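Tuesday, bench notebook, Stasside workshop

Started late. Kettle first, then cleared the long table from yesterday's glue-up. Scraped two drips off with the plastic card, left the third, it's under where the lamp goes anyway.

Job for today is the container set for Flonevetti. They want the pastel ones reworked for the play kitchen corner – lids that sit properly, knobs that don't come off when a kid leans on them, edges nothing can catch on. Colors stay as they are. Client was very firm about the colors, two emails worth.

Where we are:

Mint green. Biggest of the lot. Rim is good now, smooth all the way round when I run a thumb along it. Went over it at 800 wet and then buffed, and I'd stop there. Any more and we thin the edge. Washed it, no haze.

Light blue. The small oval. Fits in the hand nicely, everyone who comes past picks it up. Still rocks a little if you set it down hard. Base is not quite flat, I think it moved when it cooled. Tried it on the glass plate with paper under, took the high spot down some. Better. Not done. Check again after lunch when the room has warmed up (it was cold in here til ten, heater timer still wrong).

Pale pink. Nicest shape, most trouble. The red knob is the problem as usual. Press fit was too loose in the last batch so went up a size on the stem, now it goes in with a good shove and stays. Pulled on it with the luggage scale and gave up before it did. Want to do that properly with the hook and write the numbers down instead of going by my arm.

Lime knob – different stem from the red. Don't mix the bags!! Did that last week and lost an hour. Bags now labeled in marker, lime bag has the tape on it.

Adhesive: no glue in any of the press fits. If it needs glue the fit is wrong. Fagundes sent a sample tube with the order, it's on the shelf by the window, leave it shut. Their sheet says leave 2 hours before handling and we don't have a spare 2 hours on this job.

Cleaning. Soap and warm water, soft cloth, nothing else. Alcohol wipe left a dull patch on a scrap of the pink, so that's out. Scrap is in the tray with a note on it. Didn't try it on the blue or the green and don't see the point.

Surfaces. Tried the parts on the polished stone-look top as well as the wood one, because Flonevetti's corner will have both sorts. Things slide on the shiny one, a lot more than I expected. Light pieces especially, one nudge and they're off. Wood top holds them fine, scuffs and all. Thoughts:
– thin pads under the big pieces, clear not white
– leave the loose bits alone, kids will chase them around whatever we do
– ask Kirkasard if they still have the offcuts of clear sheet from the July job

Also the shiny top shows every fingerprint and throws the lamp right back in your eyes. Moved the lamp twice and ended up working with it pointed at the wall. For inspecting a finish it's handy though, you see the scratches straight away when the piece is next to its own reflection. Might keep a square of it by the sink for that.

Scuffs on the wood top: leaving them. Sanded a corner with 80 to see how deep they go and they go deep. It's a work surface. Put some oil on the sanded corner so it doesn't drink up the first coffee that lands on it.

Red again, while I'm at it. Our two lots of red don't match. Side by side in daylight one is pinker. On separate pieces it doesn't show, on one piece it would. Use the darker lot for the knobs, keep the pink-ish one back for loose bits. Wrote this on the box lid too.

Lunch. Soup.

Afternoon, blue one again. Sat flatter. Ran it on the plate a few more passes, quit when the marks were even across the base. Calling that good enough to show. Washed, dried, put back out with the others on the wood top to see them as a group. They look well together, the green is maybe a touch heavy next to the blue but that's the sizes and not something we can fix now.

To do:
hook and scale on the pink, write it down
pads, after Kirkasard anwers
reorder 800 paper, nearly out
heater timer
second bag for the lime knobs, the tape is already peeling
tell Flonevetti about the sliding before they notice it themselfs

Swept up, lamp off, window left on the latch for the smell. 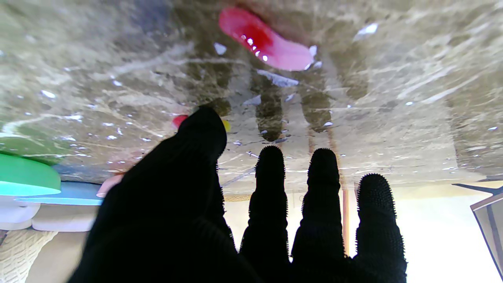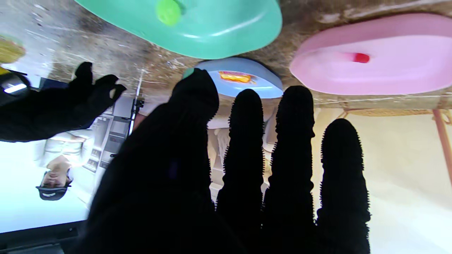
First one: red and pink piece on the shiny top. Second: green, blue and pink containers on the wood.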